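Keeping Canvas Bags Clean
5 April 2019, by Anatole Guillot

I carried the same canvas tote for years before it occurred to me to wash it, and I'm a little embarrassed to say so, because the bottom of that bag had crumbs in it old enough to vote! So let me save you some trouble.

Empty the bag first and turn it inside out over the sink or the back step. Go along the seams with a dry toothbrush, then run the vacuum hose into the corners. Most of what looks like dirt is just dust and bread.

For marks, I mix a little dish soap in a bowl of cool water and dab with a white cloth, working from the outside of the spot toward the middle. Please don't scrub (I did, once, on a bag I'd bought in Jatholm, and there's a pale patch on it to this day). Grease wants cornstarch, left on overnight and brushed off in the morning.

I keep stiff bags out of the washing machine altogether. They come out limp and never quite stand up again. Wipe them down, stuff them with an old towel and leave them open in the shade for 10 hours or so, until the inside feels dry to your hand.

If the zipper drags, rub a plain candle along the teeth and work it back and forth a few times.

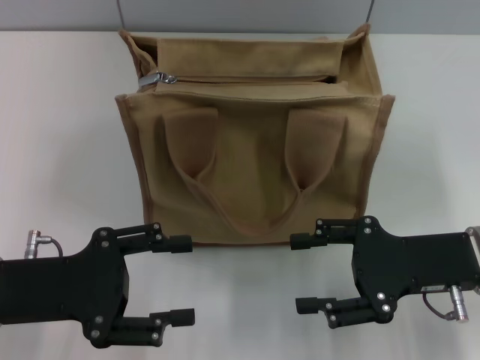
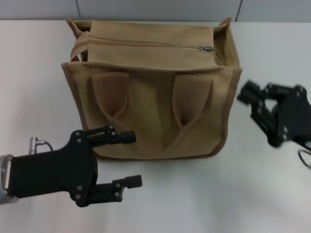
Tan canvas tote with darker piping and a zipper across the top.

Recent tips
Getting coffee out of a tablecloth
Storing winter blankets before August
A drawer that sticks

Contact | Copyright Surnero Home Pages | Back to top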